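Barkbridge Makers Help
Board: Robots and automation, home and shared shop builds

Wrist camera gripper keeps missing small parts on a pale bench. Is the "smart grab" upgrade worth the money?

Asked by Ye
Tags: gripper, wrist camera, lighting, small parts

I'm building a tabletop arm in a shared workshop, evenings only. It has two padded fingers and a little camera at the wrist that looks out between them. The job is dull on purpose: find one small part on the bench, go over, pick it up, drop it in a tray. I want it to sort the leftovers bin so I don't have to.

It works with big stuff. With anything smaller than a bottle cap it goes wrong. It drives forward, stops short, closes on nothing, and reports a successful grab. That last bit is what annoys me the most. I logged 12 tries in a row last night and it got 3 of them, and it claimed all of them.

The kit came with the Ollness control software, the free version. The paid version adds something called smart grab, for 600 dollars, and the sales page says it handles "any object on any surface." I have been around long enough to flinch at the word any. A guy at the next bench says just buy it. He also says that about everything.

Things I have already done: cleaned the lens, tightened the wrist mount, swapped the USB cable, ran the calibration with the printed checkerboard until I was sick of looking at it. No change that I can see. The arm goes back to the same spot very nicely if I just give it coordinates, so I don't think the motors are the trouble.

Is the upgrade a real fix or am I paying for somebody's demo video?

Troridholm
Member, mostly lurks on the motor control board

Don't buy it yet. I had the trial on a different arm and it was better at some things and no better at others, and the support people kept telling me to improve my lighting. If I have to fix the lighting anyway I can do that for the price of a desk lamp.

The false success thing is a separate problem and you should deal with it first, because right now you can't trust your own numbers. Your software is probably calling it a grab when the fingers finish the close command. That tells you the motor moved. It says nothing about what is between the pads. Read the finger position after closing. If they shut all the way, you have air. If they stopped early, you have something, maybe the part, maybe a fold in your padding. You can also watch motor current, but on cheap motors the reading jumps all over the place and I gave up on it.

Do that and run it again. I bet your logs look a lot worse and a lot more useful.

tapehouse_jim
New member

just get the upgrade, I have it and its great. picks up everything. what color are your pads

Slowfeed
Bench helper

I would ignore the answer above mine until it comes with a log.

I agree with Troridholm about reading finger position. I'd add that nearly everyone with a wrist camera blames the software when the trouble is what the camera is being asked to look at. I've been through this on my own build, with black covered fingers and a pale smooth bench top, and I spent money before I spent an hour looking at plain camera stills. Save a still at the moment the arm decides where the part is. Look at the still with your own eyes, full size, before any boxes or labels get drawn on it.

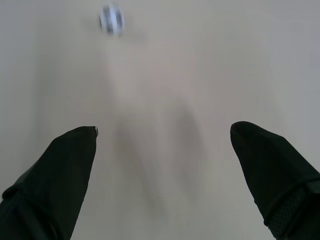
Exposure is where I'd start, before you touch the detection settings. A camera on auto is trying to balance a pale bench against two big dark fingers, and it can settle on a compromise that suits neither. Add a small part some way ahead of the fingers and you're asking a lot. The banded white and gray thing near the top is the only object on that surface, and it's so soft that I couldn't tell you from the still whether it's a ball or a short cylinder. The gray shadow in the gap between the fingers takes up far more room than it does. If a detector is simply hunting for "something darker than the bench," guess which one I'd expect it to like. No sales page is going to put that in its video.

So, in the order I would do it:

Lock the exposure. Set it by hand with the fingers open and a part on the bench, then leave it alone.

Mask out the fingers. They sit in the same place in the picture whenever they're open to the same width, so paint that area out once and reuse it. Check the mask again if you change the padding. Covers shift and crease.

Move the light. A single lamp behind the arm throws the gripper's own shadow right where you want to look. Two weaker lamps off to the sides helped mine, though I still get a gray smudge at some heights.

Check the focus. If far parts are soft and near parts are sharp, stop trying to place the part from far away. Get a rough direction, move in, take a second look, correct, then close. It's slower. I don't care, and for a leftovers bin you shouldn't either.

Try a different bench color under the part. A sheet of blue or green paper costs nothing and tells you a lot in ten minutes. If your hit rate jumps, the arm was fine all along.

After that, rerun the test with the position check switched on. Twelve tries is thin. Do a proper batch and leave it running while you work on something else. I ran 800 before I believed mine, and even then only for the three kinds of part I had fed it.

If you still want smart grab at that point, ask Ollness for a trial and run it against the same parts, same bench, same lamps. Should they refuse a trial, keep your 600.

Comment from Ye

Finger position check is in. Of the last dozen "successes," most were air, as predicted. Auto exposure was on and I had never thought to look. Trying green paper tonight, and I'm holding off on the upgrade.

Pads are black, Jim.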